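1/ Finished Pacheco last night, well past when I should have been asleep, and I have been wanting to talk to somebody about it all day, so you lovely people get the thread. It's a slow mystery set in a river town called Kistau, and no spoilers past the opening chapters, I promise!

2/ I'll admit the first 70 pages nearly lost me. There is a great deal of ferry schedules and somebody's uncle's land dispute, and I put it down twice to go do laundry. Then a ledger turns up in the wrong desk, and all that ferry business comes right back around. Please hang in there if you're struggling.

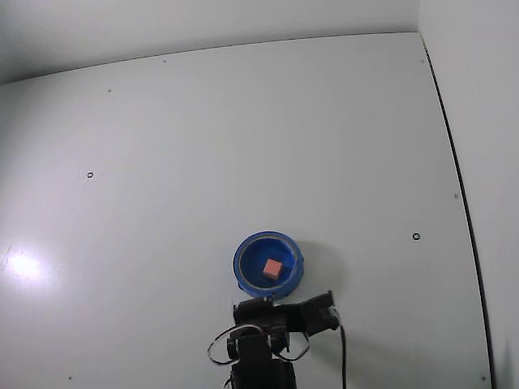
Photo: my own

3/ What I loved most was the narrator, a retired customs clerk who is so polite about everyone that it takes you ages to notice how much he's leaving out. I went back and reread chapter 7 (the supper at the boarding house) and he tells you practically everything in it - he just tells you while he's complaining about the soup.

4/ My one real grumble is the middle section in Sosia. The chapters there switch to letters, and the letters all sound like the same person to me, even though they're supposed to be from a mother and her grown son. I kept flipping back to see who had signed. Maybe it reads better if you take it slowly over a weekend, which I did not.

5/ A few of you asked whether you need to read Stultum first. Same author, same clerk, about ten years younger, and I'd say no, but you'll smile more if you have. There are 2 little jokes that only land if you remember the business with the umbrella.
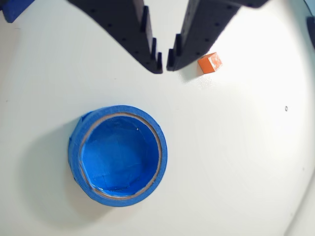

WHO I'D HAND IT TO

6/ Anybody who likes a mystery where people mostly sit in kitchens and lie to each other very gently. My sister would adore it. My dad, who wants a body by page ten, would hand it right back to me, bless him.

7/ The ending is a quiet one, and I know that's going to split people. I sat there a minute and then read the last page over again. There's a line about the lamp on the landing that I keep thinking about, and if you've read it you know the one.

8/ Library copy, by the way, so it goes back Tuesday, and somebody in my town is getting a good one next. If you've read it, come tell me when you figured out the ledger, because I was embarrassingly slow!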